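Search this manual Enter a keyword Go

4. Setting Brightness, Contrast and Gray Levels

This section applies to the Lorero desktop display in its factory stand or on a wall arm. Complete Section 3 (Connecting the Cables) first. The Anier menu software is optional. All of the settings below can be reached from the buttons on the rear of the display.

4.1 Before you start

1. Turn the display on and leave it on for 18 minutes with a normal desktop showing. Do not use a screen saver during this period.
2. Close the blinds or turn the display away from direct sunlight. Leave the room lights as they will be during normal work.
3. Clean the panel with the dry cloth supplied.
4. In the computer's own settings, turn off night color, automatic brightness and any high-contrast theme.

CAUTION: Do not spray liquid on the panel. Liquid that enters the lower bezel can reach the power board.

Note: Displays that have been stored below room temperature should be left unplugged in the room overnight before first use.

4.2 Resetting the picture menu

1. Press the center button on the rear. The main menu opens.
2. Select Picture, then Mode, then User. The gray level controls are locked in all other modes.
3. Select Reset Picture and confirm. Input names and the menu language are kept.
4. Set Dynamic Contrast to Off.
5. Set Sharpness to the middle position. Higher values draw light outlines around dark objects.

If Reset Picture is grayed out, the Trurkham lock is active. Hold the center and down buttons together until the padlock symbol disappears, then repeat from step 2.

4.3 Brightness and contrast

1. Open the built-in test pattern from Picture > Test > Steps. The pattern shows a row of gray bars from black to white.
2. Set Contrast to 86.
3. Lower Brightness until the two darkest bars look the same, then raise it one step at a time until they can just be told apart.
4. Look at the white end of the row. If the last two bars have merged, lower Contrast by 2 and check again.
5. Press the center button to save. Leaving the menu with the side button discards the change.

Note: The panel has a rated contrast ratio of 3000:1. The darkest bars will look lighter when viewed from well above or below the center line – set the height of the stand before making fine changes.

4.4 Gray tint

1. Select Picture, then Color, then Gray Balance.
2. Hold a sheet of plain gray card beside the screen, in the same light as your work.
3. Adjust Red and Blue until the middle bars no longer look pink, green or blue next to the card. Leave Green at its default unless a green tint remains.
4. Save to Slot 1. Slot 2 is used by the McPhee color profile and is overwritten when the profile is updated.

CAUTION: Gray Balance values from one unit should not be copied to another. Panels differ, and the copied values may give a stronger tint than the defaults.

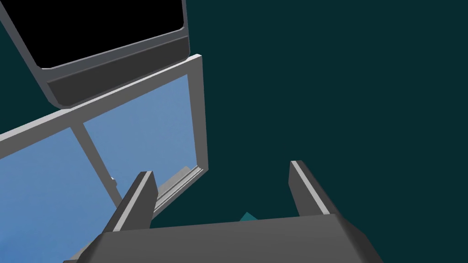

4.5 Final check. Bar patterns cover large, flat areas and do not show how the display handles small differences in tone next to an edge. View dark, mostly gray material at full size after saving. On the two upright fingers, the pale gray strips along the inner edges should stand out from the darker slate gray faces, and the top surface of the charcoal block they rise from should look slightly brighter than its front. If these surfaces run together, return to 4.3, step 3. If the strips look tinted, repeat 4.4. The saved values stay in memory when the power is removed – they are cleared only by Factory Reset.

Section text revised in May by Rawiri Treloar.

Related topics
3. Connecting the Cables
5. Using Two Displays Side by Side
6. Power Saving and Sleep Timer
7. Installing the Anier Menu Software
Removing the Trurkham Lock
Cleaning and Storage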